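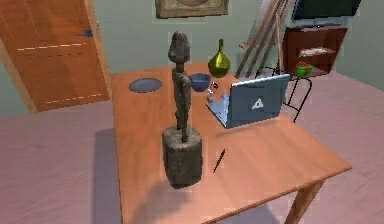 The simulated table at the Noketex open day, 30/09/2025.

I spent the afternoon at Noketex with my cousin Kourosh. They opened their robot hall to visitors and I promised some people here to write what I saw, so this will be a thread. Please forgive my long sentences.

First, for those who do not know the place: Noketex is in Lostatia, behind the old bus garage. They make software for robot arms which pick up household things. The arms themselves are bought from another company. I expected a big factory, and it is two rooms and a corridor with very good coffee.

Visitors went in groups of 16. Our guide was an engineer named Chang, who speaks quickly but repeats everything when you ask. I asked many times.

We started in the room with the screens. Before the real arm tries a task, it is tried in the simulator, in a room which exists only in the computer. The one we saw has green walls, a pink floor and a wooden table with ordinary things on it: a vase, a bowl, a plate, a laptop, a pen.

And one dark carved figurine, tall and very thin, on a thick base. Everybody in our group asked about it before asking about the robot. Chang calls it "the uncle."

The task of the day was simple to say. Take the pen from the table, do not touch the uncle. Then the same with the bowl, which from our view was partly behind his head and shoulders. Kourosh said this is also how you must move in our grandmother's living room.

Something I did not understand before: the colors and the light are changed on purpose between runs. Chang pressed a key and the floor became gray, then white, and the shadows moved to another side. In the version in my post the figurine has a long shadow going over the edge of the table to the floor. Chang said that in the early months the software sometimes took a shadow like this for a solid thing and made a big detour around it.

A boy in our group asked if the laptop in the simulator can play games. It can not. He was disappointed and I think Chang was a little disappointed also.

They showed the score of the last test on the wall. 83 percent for the pen, over all the different lights. For the green glass vase they did not show a number. I asked, and Chang said "come back in November."

I liked this answer. At other demonstrations I have been to, they show you only the thing which works, with music.

Then we went to the second room, where the real arm is. It is fixed on a heavy stand and there is a yellow line on the floor you may not cross. Kourosh crossed it. The arm stopped immediately and a lamp went red, and we all waited four minutes until they could start it again. He apologized to each person separately.

The real arm is slower than I imagined. In the simulator the movement looks like somebody who is late for work. In the room it goes down to the pen like my father looking for his glasses at night. Chang says they limit the speed on visitor days.

It took the pen well on the first try. On the second try it closed beside the pen and lifted nothing, very carefully, and carried this nothing to the box. People laughed, but kindly. On the third try it was good again.

The sound surprised me. I thought it would be loud, and it is a small whistle, like a kettle in the neighbor's kitchen.

At the end there was a table where visitors could drive the simulated arm with a hand controller. My turn was two minutes long. I hit the uncle in the first one. He does not fall over dramatically, he turns a little on his base and then goes down flat, and the program writes CONTACT in big letters so that the whole queue can read it.

Kourosh got the pen. He will tell you about it himself, do not encourage him.

Some practical information for those who want to go. The entrance is free but you have to put your name on the list at the door. From the station take the Prandine tram to the last stop and walk back a little, the sign is small. Children are allowed if they hold the hand of somebody. The corridor is narrow, so leave big bags at the desk.

A reply to the person who asked if the robot will do the dishes soon: I asked this too, in more polite words. Chang said that plates lying flat on a table are difficult, the fingers have no place to go under the rim. They try to push the plate to the edge first and take it from there. I did not see this part working, we had no time for it.

And for those who asked about jobs, there was a paper on the board in the corridor, they look for someone for testing. I did not take a photo of the paper, sorry. Write to them directly.

Thank you for reading until here. If you go in November, please ask about the vase and tell me.

Behrouz Daneshvar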